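# About Skolitz

Skolitz packs, kits and sends out household goods for other companies. If you have bought a boxed set of cups, a drainer or a mug stand from a small British shop online, there is a fair chance it went through our building. We do not make anything and we do not sell to the public. Goods come in on pallets, we sort them, put sets together, box them and send them on.

We have 34 people on the permanent staff. Most work on the benches or in goods-in, and the rest are in the office, the workshop and the training room.

## What we do

The bulk of the work is kitting. A customer sends us loose items and a list, and we turn them into sets. The largest order we will take on is 500 sets a day from one customer, and the smallest is a single pallet. Awkward shapes are welcome. Ceramics, glass and turned wood make up most of what we handle.

We also check goods on arrival, relabel them, deal with returns and hold stock for customers who are short of space.

## Automation at Skolitz

The first machine we bought was a case sealer. The second was Dener, our name for the conveyor and label line that runs along the back wall. Dener took over the job people liked least, which was sticking labels on full cartons and lifting them down to the pallet. It handles 300 cartons an hour on a good run and rather fewer when the labels are damp.

When Dener went in, two people came off labelling. One moved to returns and the other now looks after the line. Nobody lost hours. We put that in writing before the line was ordered, and the same promise covers everything we have brought in afterwards.

The current project is called Murakami. It is a pair of robot arms with grippers, set up at a felt-topped table, and it is meant for the handling steps that come before boxing: picking up a cup, turning it the right way, placing it or hanging it. These are small movements, but a bench worker repeats them all shift, and sore wrists and thumbs are the complaint we hear most often at reviews.

Murakami is not on the packing floor yet. It has its own area behind glass, next to the training room, and bench staff are given paid time to go over and work with it. Their knowledge matters a good deal. The people who have handled cups for years know which ones slip and which chip at the rim, and they know where to hold them. The engineers write this down and change the grip to suit.

## What changes for the people here

Some jobs have changed already and more will. We would like to be plain about how.

- Bench staff do less lifting than they did before Dener, and more checking.
- Anyone who wants to learn to run a machine can ask. Training is in working hours and at full pay.
- Pay grades have been redrawn so that looking after a line counts as skilled work.
- Targets for people are not set from what a machine can do.
- Any member of staff can stop a machine, and does not have to explain first.

Not everyone has been happy with this. Some of our longest-serving staff preferred the old layout, when the benches faced each other and it was easier to talk. Dener is also noisy. We moved four benches back to face each other last July and put screens along the line, which has helped with the talking but only partly with the noise.

There are things we have decided to leave alone. Gift wrapping stays with people, and so does anything with a handwritten card. Returns stay with people too, as every parcel is different and somebody has to judge whether an item can be sold again.

## Murakami at the table 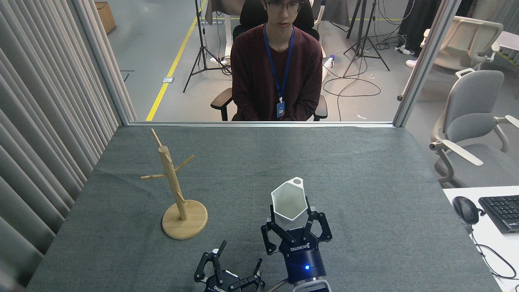
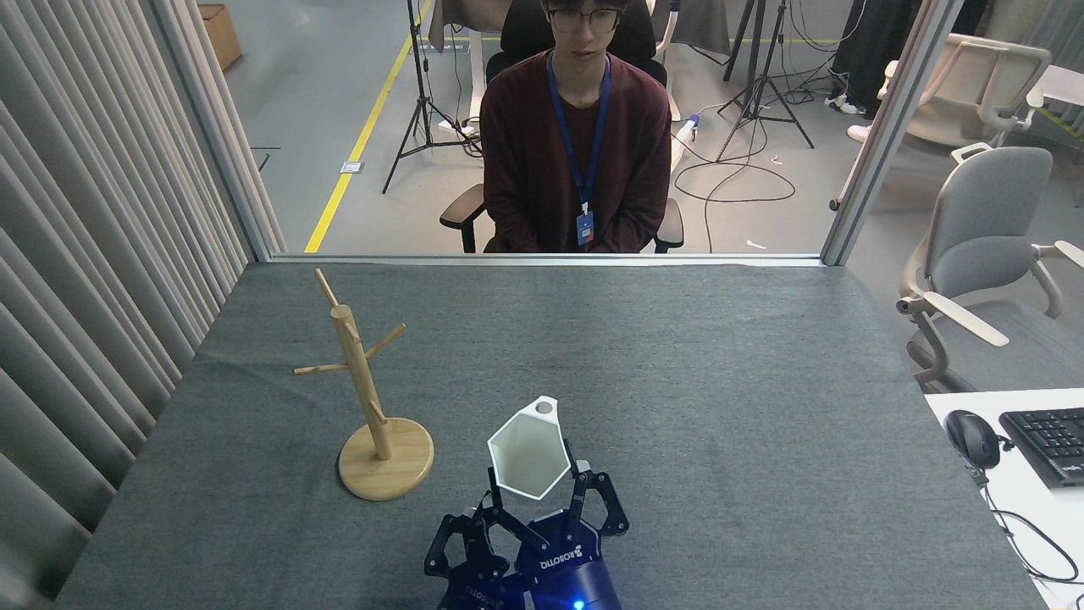 Arkumach, the firm that advises us on layout and safety, goes through every new task with us before it is tried near the benches. Their first question is what a person at the bench would be doing while the machine works, and we now ask it ourselves. Cups and mug trees were chosen as early test goods, as we pack plenty of both and a tree is harder than it looks – the pegs stick out at different angles, and the white cup has only a small hole near the rim to hang it by. A person finds the hole by feel. For the arms, the angle of the cup in the fingers has to be right well before it gets near a peg.

## Visiting and working with us

Customers are welcome to see the floor and the Murakami area by arrangement. Please wear flat, closed shoes and sign in at the front desk, where you will be given a badge.

Vacancies are put up in the staff canteen first and then on our jobs page. We do not ask for experience with machines.

Page last updated 1/22/25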